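**Esteves publishes good practice rules for household tasks with hand-held grippers**

Drisberg, November – The engineering firm Esteves has published today the first edition of its good practice rules for recording household tasks with hand-held grippers. The document has the name Clesent Guide and is free to download. It is made for laboratories, small companies and schools which prepare robots for work in kitchens and homes.

The guide was tested during 2 months at the Flallavon test kitchen in Drisberg. In this period the operators made 1323 recordings. After the first check, 439 of them had to be marked again, mostly for the reason that different operators had used different words for the same action. Esteves says that this result was the main motive to write the rules down.

The Clesent Guide has five chapters: the work place, the tool, the objects, the operator and the notes. Each chapter is short and can be read before a shift begins. The rules are written in everyday words, so that also new operators can follow them without a long training.

A large part of the chapter on objects is about soft and transparent things. Plastic bags, thin film and glass are difficult for automatic handling, because their shape changes or their edge is hard to see. The guide asks that such objects are recorded on more than one kind of surface and in more than one light, and that reflections are left in the recording. Recordings with motion blur must be kept too, but they get their own mark in the notes.

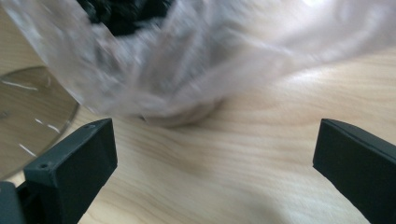 *A translucent plastic bag above a wooden table, with the two black fingers of the gripper in front.*

For the tool, the guide requires that the fingers and their screws are checked at the start of every shift. A finger which has a crack or moves in its holder must be changed before the work continues. The operator writes the change in the notes, together with the time.

There are also rules for safety and privacy. Sharp knives, open flames and hot liquids are excluded from this edition. Letters, medicine packs and family photographs must be removed from the room before recording. When another person enters, the operator stops and begins the task again from the start.

Esteves wishes to underline that the Clesent Guide is a voluntary document and does not replace any law or official standard. Comments from users are welcome and will be considered for the second edition, which will also treat work with two grippers at the same time.

**About Esteves**

Esteves is an engineering firm with its seat in Drisberg. It develops tools and methods for household automation and runs the Flallavon test kitchen.

**Contact for the press:** Esteves, Press Office, Drisberg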